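Red stamp ink comes out patchy on plain paper

Posted by inkyfingers_clat in Paper & Stamping

So I picked up a red ink pad and a little block stamp at the craft store in Clatholm, and I can't get one solid print out of it! I've been practicing on a plain white sheet, stamping over and over, and I get blotches with pale spots. I have 300 tags to do by October (school fair, my own fault for offering).

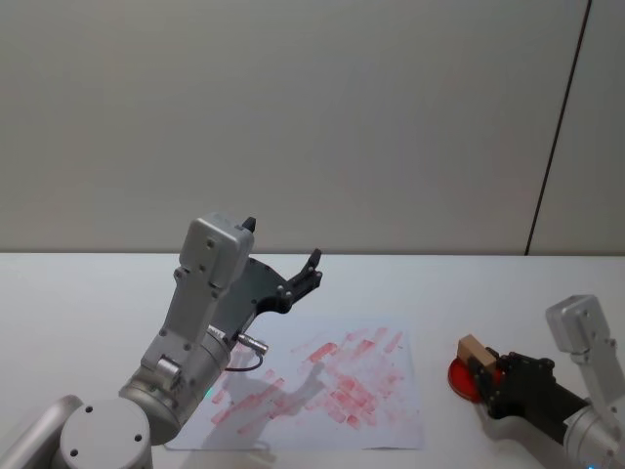
I've tried pressing harder, and I've tried rocking the stamp a bit, and that just smears it. Is it the pad, the paper or me?

margin_notes

Probably a bit of all three – but mostly the rocking. Go straight down, hold, then straight up. Tap the pad lightly 4 times instead of mashing the stamp into it. I also put an old magazine under the paper so it has some give, a hard tabletop is rough on big flat stamps.
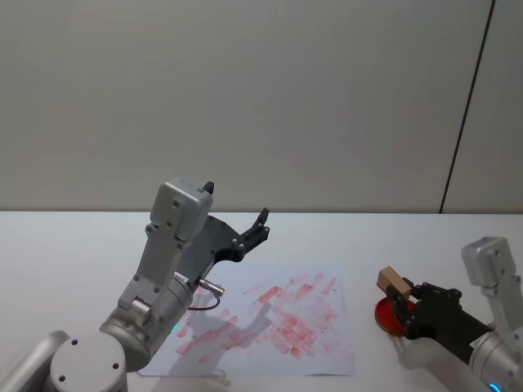
I go through a lot of practice paper too, and I don't mind a messy sheet. Red marks all over plain white paper are pretty handy, you can see right away which ones are blotchy and change one thing at a time. My Stakitz pad took a whole evening before it behaved.

prondthorpe_paper

get a better pad. mine was 14 bucks and it's fine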